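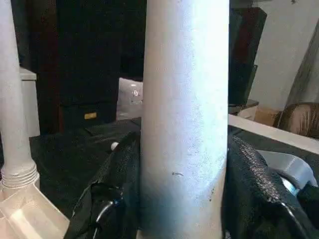

Wrist camera view, both fingers against the gray post.

Darel Post Grasp Set: README

Contents

Darel is a set of 162 demonstrations of a two-finger gripper working with upright cylindrical parts. It was recorded at the Rotcombe bench for training grasp policies that rely on the wrist view. Each demonstration was driven by a person and saved whole, including pauses and second attempts.

Recording setup

The work surface is covered with black fabric. We did not stretch or pin it, so folds vary between demonstrations and sometimes move when the arm passes over them. The fingers wear dark textured pads. At close range the part takes up most of the view and hides a good deal of what is behind it.

The background was left as it was. Expect cabinets, boxes, a countertop edge and other shop items, and in some demonstrations part of a person. If your model needs a clean background, mask it yourself. We do not ship masks.

Files

Every demonstration has its own folder with:

wrist video
joint positions and gripper opening, one row per video frame
a text file with the task instruction
a notes file, often empty

Joint and gripper readings are matched to the video by timestamp. In 3 folders the joint log starts late; these are listed in late_start.txt and should be skipped if you train on whole demonstrations.

Labels

The outcome label is one of: held, slipped, missed, unclear. Sandamali Uddin labeled the full set and Miloslav Štěpánek labeled 100 demonstrations again without seeing her labels. Where the two disagreed, the label was changed to unclear and both originals were kept in the notes file.

"Held" means the part stayed between the fingers until the operator opened them. It says nothing about whether the grasp was centered.

Splits

train.txt and test.txt list folder names. Both operators, Rajeshwari Kurup and Rhodri Bellis, appear in both splits. Do not use the test split to measure how well a policy carries over to a new operator.

Known problems

Bright light on pale parts washes out some surface detail, mostly toward the top of the view. Black pads over black fabric make the finger outline hard to find, and the automatic segmenter we tried (Plirnemow) lost it often enough that we dropped its output from the release.

Gripper opening was zeroed again in January. Folders recorded before that carry the old offset, given in calibration.txt. It has not been applied to the raw values.

Changes

Version 2: added the second round of labels, fixed swapped instructions in the Lowther folders, removed duplicate videos.

Contact

Gunhild Thygesen keeps the set. Send label corrections with the folder name and the time in the video.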